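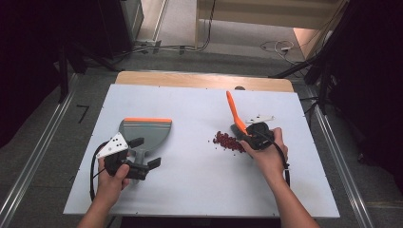 Two-handed sweeping task with handheld grippers, dustpan on the left and brush on the right

Handheld gripper demonstration is a method of gathering training examples for robot learning in which a person carries out a task with one or two grippers held in the hands. The grippers have jaws of the kind fitted to a robot arm. No robot arm needs to be present while the examples are made. The recorded motion of each gripper, together with the images from its camera and the opening of its jaws, is later used to train a policy that runs on an arm with matching jaws.

The method is also called arm-free demonstration or, in older project notes, hand-carried teaching. It is related to teleoperation, in which the person moves a real arm from a distance, and to kinesthetic teaching, in which the person pushes the arm itself through the motion.

Background

Early work on learning from demonstration relied mostly on the arm that would later do the task. This gave examples that matched the robot exactly, but the arm had to be free, powered and watched during every session. Handheld tools moved the work to an ordinary table. They also let the operator feel contact through the grip, which helps with tasks such as sweeping, wiping and cutting.

One project that used the method for kitchen and cleanup work was Rirkness, run by the Laitinen workshop. Its set of two-handed tasks was named Zosel. The first part of Zosel was gathered in June and held 200 accepted examples of a single sweeping task. Later parts added food handling and tool use, and the full set came to 2265 examples.

Equipment

A typical station has a table, a pair of handheld grippers, a recording computer and a small stock of objects. In a two-handed station the grippers are normally of the same design, so that either can be used on either side. Each has a trigger or sliding grip that closes the jaws, and a camera that looks out past the fingers. Some designs carry a printed marker plate on top, which lets a fixed or head-worn camera find the position of the tool. Cabled versions send their data straight to the computer. Wireless versions store it on the tool and are matched up by clock afterward.

The view from the gripper camera matters most for training, as it is the one view that stays the same when the tool is swapped for an arm. The jaws stay in nearly the same place in the image and the rest of the table moves behind them. A head camera adds a wider view of both hands and is often used only for checking.

Jaw pads are a common source of trouble. Pads that have worn smooth let round handles turn in the grip, and an example in which the tool turns is hard for a policy to copy. Rirkness replaced pads in pairs and noted the change in the session log.

Tasks

Tasks are chosen so that both grippers have something to do. In the sweeping task, one gripper holds a dustpan and the other a hand brush, and a pile of dried beans is swept into the pan. Beans are used in several projects for the same purpose. They roll a little, they scatter when pushed too fast, and they are easy to pick up and use again. The starting shape of the pile is changed between examples, as is the side from which the brush comes in.

In food handling tasks, one gripper often acts as a clamp while the other holds a tool. A vegetable may be held upright by its lower half with a blade brought to it from the side. The person has to keep the clamping hand still, and small movements of that hand show up strongly in the images from its camera.
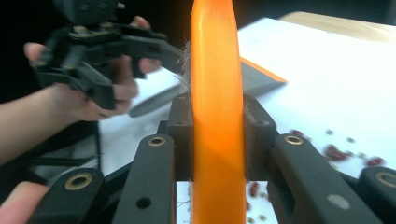
Session procedure

Procedures differ between projects, but most follow the same order. The objects are set out, the cameras are started, and the operator touches the two grippers together or holds them at a known point so that their positions can be lined up. The task is then done once from start to finish, without pauses. The recording is stopped and the table is reset before the next example.

Operators are usually asked to work more slowly than they would with bare hands. Very fast motion blurs the gripper images and may be beyond what the arm can follow. Reaching across the body is also avoided, as two arms mounted side by side may not be able to cross in the same way. In the Zosel set an operator made 10 examples of a task and then changed to another one.

Review and filtering

Recordings are checked before they are used. Common reasons for rejection are lost tracking, a gap in one of the camera streams, or a grip that slips partway through. A small slip that the operator corrects may be kept – some projects value these examples, as they show the policy how to recover. The Kato review sheet, written for Rirkness, sorts recordings into "keep", "keep with recovery" and "drop". In the second part of Zosel, 132 recordings were dropped, most of them for lost tracking.

Limits

The person's wrist is more flexible than most robot wrists, and a motion that is easy by hand may be out of reach for an arm. Force is another weak point. Unless the gripper has a force sensor, the recording shows where the tool went but gives little sign of how hard it was pressed. This matters more for cutting than for sweeping. Heavy objects are rarely used, as the weight of the gripper is added to that of the object and operators tire quickly.

See also

Imitation learning
Kinesthetic teaching
Teleoperation
Two-finger gripper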